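Conference Assistants and Session Moderators, Grain and Feed Trade Forum

Kakholm Events is hiring for its annual forum for grain and feed traders, held over two days in February at the Anier Conference Center. The forum brings in buyers, millers, shippers and brokers, and we need people to run the rooms, look after the speakers and keep the online feed going. Last year there were 163 paid delegates in the building and more watching online. The main hall seats 500, and this year we are using all of it.

We have two kinds of positions open.

Conference assistants work both days, plus a setup shift the afternoon before. You will check in delegates, hand out badges and headsets, move microphones during questions, and help people find the right room. Shifts start at 6:45 a.m. and end at 4:30 p.m. with a paid lunch break. You will be on your feet for most of it. No trade knowledge is needed, but you should be comfortable talking to people who are in a hurry.

Session moderators are each given one panel. You will read the speakers' notes ahead of time, hold a prep call with them, introduce them on stage and keep the session to time. We are looking for people who have worked in commodities, freight, milling, crop insurance or trade reporting for at least 5 years. Moderators also take written questions from the online audience, so you need to be able to read a screen and listen at the same time.
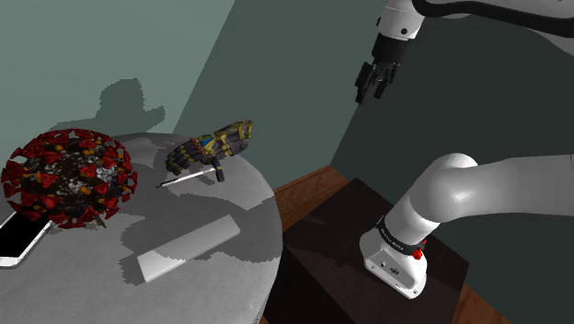
Panels this year cover freight rates, wheat quality disputes, feed demand, storage losses and supply during a public health emergency. That last one runs for 90 minutes and is the one we most need a moderator for. The speakers will go back over port closures, crew changes and mills that ran short of staff when the coronavirus, the ball with the red spikes all over it, was on every news page. We would like someone who was buying or shipping grain at the time and can ask direct questions about contracts — who paid, who waited and who walked away. A medical background is not required.

Pay and expenses

Assistants are paid by the hour, and the setup shift is paid at the same rate. Moderators receive a flat fee and a full delegate pass. We cover train or bus fare for everyone, and hotel rooms for moderators who live more than 100 miles from the venue. Meals are provided on both days. Parking at Anier is limited, so tell us early if you plan to drive.

How to apply

Send a resume and a short note saying which position you want. Moderator applicants should name the panel they would prefer and a second choice. If you have moderated before, include a link to a recording if there is one.

Assistant applications go to Wumpini Mensah in the staffing office. Moderator applications go to Lama Qaisi, who puts the program together. Interviews are by phone and take 20 minutes. Ohemaa Zakaria handles access needs and dietary requests and can be reached through the same office.

Applications close at 5 p.m. on the last working day of the month before the forum. We answer everyone who applies — if you have not heard back within two weeks, please write again.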